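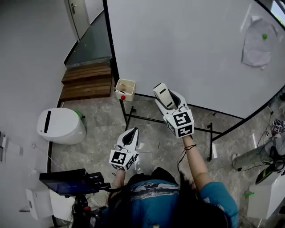
Marker cubes vs onboard tracking for handheld gripper demos - been arguing with myself on this all week so putting it here. We did 780 demos with the cubes and 4 rooms, then trained the same policy on poses from the cubes only and on poses from the headset camera plus wrist IMU. Cubes won indoors by a fair bit, until people started reaching. One hand low and the other up and forward, like in the shot, and the far cube gets maybe one usable face. The pose then flips between frames and the policy learns a twitch. Anyone got a filter that copes with that? - nedell_bench

jomano
Flip is the classic planar ambiguity. Are you solving each face seperately? Do the whole cube as one rigid body, most of it goes away.

nedell_bench
Whole cube already. Only helps when two faces are in view. With one its a coin toss.

tilefloor8
Marbled floor tiles won't be helping either. We got false corners off a glossy floor at Stollbridge, spent ages blaming the lens.

jomano
Doubt it. A false corner won't decode as a valid tag. Different problem.

tilefloor8
Didn't say it decodes. It drags the corner refinement when the tag edge sits over a pattern. Try it with a plain mat down before you tell me its a different problem

Gil-soo Yeom
Throw out the single-face frames and fill from the IMU, gaps up to 8 frames. Anything longer, bin the demo. Yan wrote our version, can post it in April when the repo is tidied up. We went from 1441 demos to a good deal fewer and the policy got better.

nedell_bench
How many fewer? I can't lose half of mine, two people did all of these and their arms were killing them

Gil-soo Yeom
Don't have it to hand. Will look. Reaching demos went most, so you will need more of those.

jomano
Which is my worry with binning. You're throwing away exactly the motion you want. I'd keep them and down-weight teh bad stretches.

nedell_bench
Trying both. Mat first, then Gil-soo's gap fill, then weights. Same seeds for all of it.

tilefloor8
matt not gloss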